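Urngate cup set – README
Version of May 29, 2022
Maintainer: Montserrat Montoya. Recording: Iker Prieto, Hugo Manzano.

What is in it
268 two-handed episodes of one job, stacking and unstacking paper cups, recorded with hand-held grippers. No robot was driven during recording. Each episode has head video, gripper opening for both hands, and a one-line task label.

What we don't claim
The proposal said this set would teach "general tabletop handling." I doubt it. Seven people recorded at one table, and a policy trained on that may have learned the table. Please don't quote a success rate from this set as evidence of anything broader until someone has tried another room.

We started with 519 episodes. The rest were dropped for lost tracking, or for labels that didn't match the video. Macarena Pacheco checked 50 of the kept ones by hand and disagreed with 7 labels. That is worse than I'd like, and the labels have not been fixed.

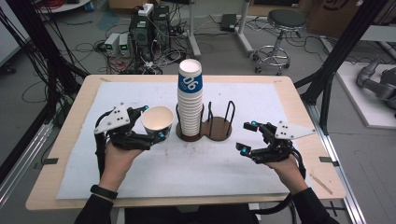
Head view during an episode: left gripper on a cup, right gripper open.

Known problems
– Gripper opening drifts over long sessions. Recalibrate before you trust small values.
– Left and right streams are synced by software clock only.
– Background clutter was left as it was. Crop it if you like, but report that you did.

Splits
Train and test share operators. Benito Sepúlveda has a split by operator in the folder "vevero"; use that one if you plan to publish numbers.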